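Rapport de visite – Module « Systèmes robotisés », deuxième année
Journée portes ouvertes du laboratoire Skisalier, 15 mai 2025
Rédaction : groupe 2. Encadrante : Heloísa Figueiredo

1. Contexte

La visite s'inscrit dans le projet de semestre commencé en janvier, consacré à la préhension d'objets déformables. Le groupe comptait 11 étudiants. Le programme prévoyait une présentation générale de la plateforme Sinik, une démonstration de manipulation de textile à deux bras et un échange avec l'équipe chargée de la commande. Le présent rapport traite surtout de la démonstration.

2. Le problème du textile

Une pièce rigide se décrit par six paramètres de pose. Un vêtement n'a pas de pose au sens strict : sa configuration dépend des plis, du frottement sur la table et de la manière dont il a été posé. L'équipe divise la tâche en étapes courtes (saisie, mise en tension, rabat, dépose), chacune conditionnée par l'état estimé du tissu. Le choix des points de saisie reste la difficulté principale, un coin étant souvent masqué par une épaisseur repliée.

3. Démonstration

Le poste comprend une table blanche à coins arrondis et deux bras placés du côté opposé à l'opérateur. Les vues d'ensemble et les vues prises au niveau des pinces se complètent.
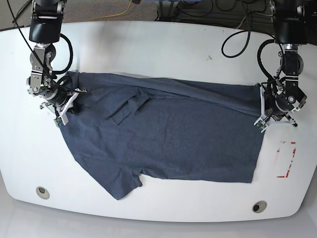
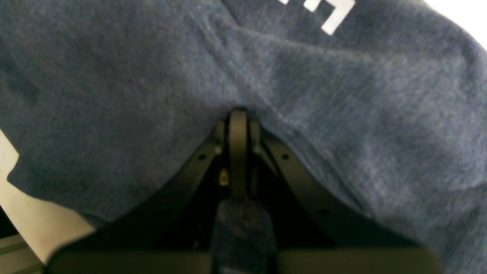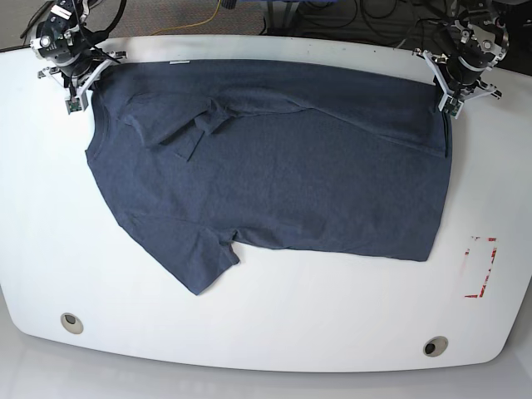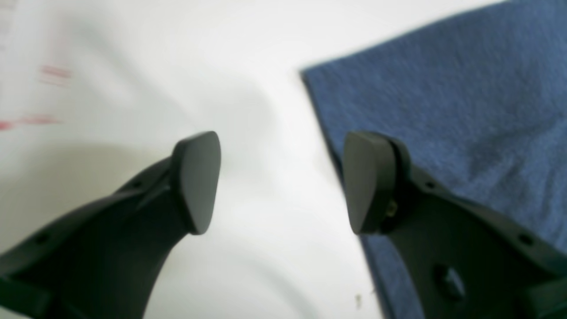 Analyse technique

Sur les deux vues d'ensemble (première et troisième), chaque pince tient un coin du T-shirt et le bord supérieur est tendu entre les deux bras. Le bord reste presque rectiligne alors que le reste du vêtement repose à plat avec de petits plis. Sur la troisième, l'encolure est à gauche et l'ourlet du bas à droite : le grand axe du vêtement est parallèle au bord de la table. Une manche est rabattue sur le corps, ce qui crée une surépaisseur près du bord tendu. Pour un algorithme de segmentation, cette zone est défavorable – tissu sombre sur tissu sombre, contour intérieur peu contrasté.

Les vues rapprochées posent un autre problème. Dans la deuxième, le tissu recouvre une bonne partie du mécanisme et remplit presque toute l'image ; aucun contour complet du vêtement n'est exploitable. Dans la quatrième, les deux doigts encadrent un espace vide au-dessus de la surface blanche, et le bord gauche de l'étoffe bleue fournit une référence nette. La caméra de poignet paraît donc surtout utile avant le contact.

4. Échange avec l'équipe

Le jeu d'essais interne, nommé Riis, compte 1073 séquences. Une séquence dure environ 17 secondes. Les échecs sont conservés et annotés par étape, avec une étiquette distincte pour la perte de prise et pour le pincement de deux épaisseurs. À une question sur la commande en effort, il a été répondu que la tension est limitée par l'écartement maximal des pinces, fixé selon la taille du vêtement. Nous n'avons pas obtenu la valeur du seuil.

5. Suites pour le projet

Notre maquette Zurov n'a qu'un bras et ne peut pas reproduire la mise en tension. Nous retenons deux points : le découpage en étapes avec condition de passage, et l'ajout d'une vue de poignet pour l'approche. Le second impose de revoir le support de la pince et le passage des câbles. Le plan modifié sera joint au dossier final avec la nomenclature.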